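Re: [neighbors] Block garage sale, pricing

On Apr 6, 2019, Jana Brandes wrote:
> Can we agree on a floor price? Last August I sold
> 70 paperbacks for less than my lunch cost.

Jana, I'd say a dollar a book and hold firm until noon. After that they can have the box.

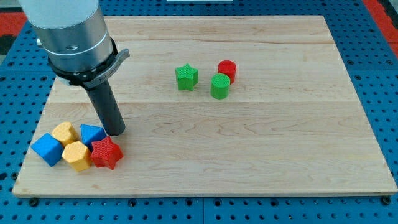

As for furniture, anything over 100 bucks needs its own sign - people assume a big number is a typo. My uncle's recliner sat at 300 all day and went home with us. It's still here.

Does anyone have a spare folding table?

Recent threads
- Simotgate bus detour
- Lost gray cat
- Leaf pickup, again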